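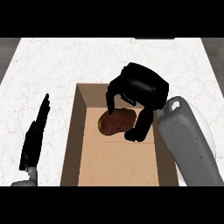 Kashyap support: Thanks for the ticket. Before we look at anything on the Sistis side, can you tell us whether the success number comes from the sim rollouts or from the real arms? And which checkpoint. The two get mixed up a lot in these reports and the answer changes where we start.

Reply from submitter

Sim only. Potato-out-of-box task, right hand does the pick, left just holds its ready pose. Checkpoint is the last one from the Kerier run. No real hardware in this ticket at all.

Short version again, the first post was a mess:
– policy trained on 2441 sim demos
– eval is 293 rollouts, fixed seeds
– expected a result close to what we had with the old box asset
– got 35 successes

So something is very wrong and I don't think it's the training. Loss curve looks normal. Replayed training demos open loop and they all complete fine.

Kashyap support: What counts as a success in your config? Please paste the condition, not the name of the preset.

Reply from submitter

Object center above the rim height of the box, held for 7 control steps, at least one finger and the thumb in contact. Contact flag comes from the simulator, not from the hand's own readings.

Log, as I go

Step 1. Watched failed rollouts one by one instead of trusting the summary. Should have done this first. Most of them get the hand over the wall of the box, get down to the potato and start closing. So reach is OK. Failure is after that.

Step 2. Checked friction on the potato. Same value in training and eval. Changed it up, changed it down, no real difference. Put it back.

Step 3. Checked the mass. Fine.

Step 4. Turned off texture randomization on the counter. Thought maybe the marble one was throwing the vision encoder off, it's very bright. No change. Left it off for the rest of the log so I'm only moving one thing at a time.

Step 5. Swapped the potato for the plain ellipsoid we use for smoke tests. Success goes up by a lot. Now we're getting somewhere. Same pose, same size more or less, same box. Only the mesh is different.

Kashyap support: That points at the collision geometry. Is the potato using the visual mesh for contact or a simplified hull? If Rostau exported the asset, their default changed in May from convex decomposition to a single hull. A single hull on a lumpy object fills in the dips, so fingertips stop earlier than the rendering suggests.

Reply from submitter

Yes it's a Rostau export. Didn't know about the default. Checking.

Step 6. Confirmed. Training demos were recorded with the decomposed version, eval config pulls the newer export with the single hull. Looks identical on screen, obviously. The policy closes the fingers to where the surface used to be, hits the hull early, one side first, and the potato rolls towards the back wall.

Step 7. Pointed eval at the old asset. Reran a short batch, looks healthy. Full run is going now, will post when it's finished.

Kashyap support: Good. Two things while that runs. First, please don't report the old-asset number as the fix by itself. It tells you the mismatch was the cause, it doesn't tell you how sensitive the policy is to small contact errors, and you'd want to know that before any transfer. Second, add a hash of the collision files to the eval header. Sistis writes it if you set the asset check flag, but it is off by default.

Reply from submitter

Flag set. Agree on the first point. Plan for the method section is now:
A) matched assets, the baseline
B) single hull at eval only, i.e. what broke here
C) train on a mix of both, eval on both

C is the one I care about. If mixing hulls in training gets B back up near A then it's a cheap kind of randomization that we weren't doing – we randomize color, light, mass, friction and never the contact shape. Might be a decent result on its own even if the original comparison gets cut.

Step 8. Full run on old asset done. Per-seed table attached to the ticket. Nearly all the seeds that failed before now pass. What's left over is mostly starts with the potato right up against a box wall, where the thumb has no room to get down beside it. Seperate problem, was in the old results too.

Step 9. Started training for C. Same number of demos, half re-recorded with the single hull. Demos that didn't complete with the new hull were dropped and regenerated, keeping a count of those for the paper.

Kashyap support: Please keep the seeds the same for B and C, and note the dropped demos by start pose if you can. If they cluster near the walls your mix will be thinner there than it looks. Do you want this left open?

Reply from submitter

Will log the poses. Leave it open until C is evaluated pls. Title can be changed to "eval asset mismatch, collision hull", the old one blames the policy.

Status: open, waiting on submitter
Component: asset loading / eval config
Workaround: pin the collision files to the version used for the demos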